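Home Projects Reports Students Contact
Last updated: November

Storage and floor care in a shared workshop: the Savton room
Student project report, group 4

1. Why we chose this subject

Our course asks every group to study one ordinary room on the campus and to propose small improvements which the users can do themselves. We took the Savton room, a shared workshop on the ground floor, and we looked at two things only: the floor and the roll-door cabinet. The benches belong to another group, so they are outside this report.

We asked the people who use the room to tell us what disturbs them. We received 25 written answers. Most of them mentioned the cabinet first, and the floor was mentioned mainly together with the cabinet. People put things down in front of it when they open the door, and later they forget them there.

2. The floor

The floor is pale grey and quite smooth, with a light gloss, so every small thing shows on it. This is good for cleaning, but it also means that the room looks neglected very quickly. A yellow line is painted on the floor and runs towards the corner of the cabinet. The colour has faded a little. We also noted a thin dark mark, which can be a scratch or a fine crack, and a little curl of white string or similar debris close to the cabinet base.
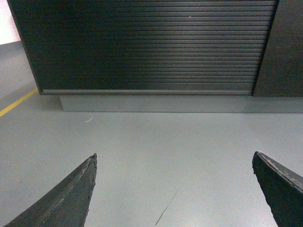

Natalie Furnival wrote to us after she read the first draft that we should not be too strict about the line. In her opinion a line which stops at a cabinet tells the user nothing, because one does not know if the area must stay free or if it is the area for storing. She proposed to decide this before buying any paint, and she asked us to speak with the evening users also, who have other habits than we have.

We followed this advice. The evening users told us that they always understood the line as the limit for trolleys. The day users understood it as a walking path. Both groups behaved correctly according to their own idea, and from this came most of the small quarrels.

Our proposal is to repaint the line in the same colour and to put one short word next to it. For the thin mark we propose only to look at it again next term. We had a tin of Hevport floor filler offered to us, but we do not want to fill something before we know that it is a crack.

3. Sweeping

The old plan said to sweep on Friday. We tried a short sweep at the end of each day during the project, always beginning at the cabinet base and going out to the middle of the room. The work was easier than the long weekly sweep, and the members of our group preferred it. We do not know if other users will continue with it when we are gone.
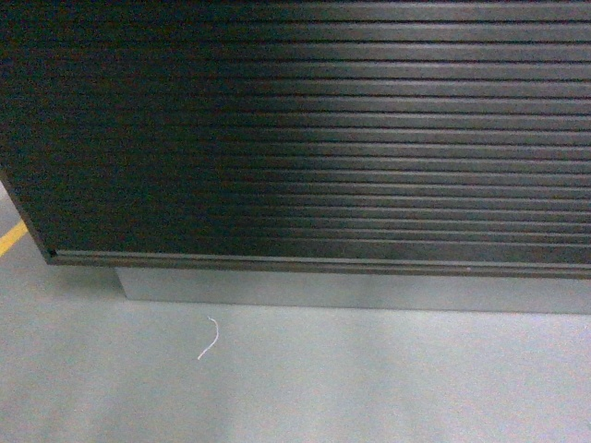 SECTION 4 – CABINET

The door of the cabinet is of the tambour type, with many narrow horizontal slats and a flat rail at the bottom. The slats are very dark and have a slight shine. Between them are grooves, and for this reason we think a wet cloth is not the best tool. In our plan we wrote a soft dry brush, used along the grooves from left to right, and after this a cloth for the rail.

A dark door has one more difficulty. Where the light falls on it, each slat can be seen clearly, but the other part looks nearly like one flat surface and a person cleaning it can easily miss a section. We suggest using a hand lamp for that side.

5. Costs

Paint and a stencil for the word: 242 dollars. With the brushes and the hand lamp the total is 315 dollars. The supplier Cudent gave us the price by e-mail, and it includes delivery to the Dela Peña building, where the stores office is.

6. What is still open

We did not make a list of the cabinet contents. Two users asked for labels on the shelves – this would be useful, but everybody who keeps things there must agree first. The next group can take our question sheet from the stores office and start from there.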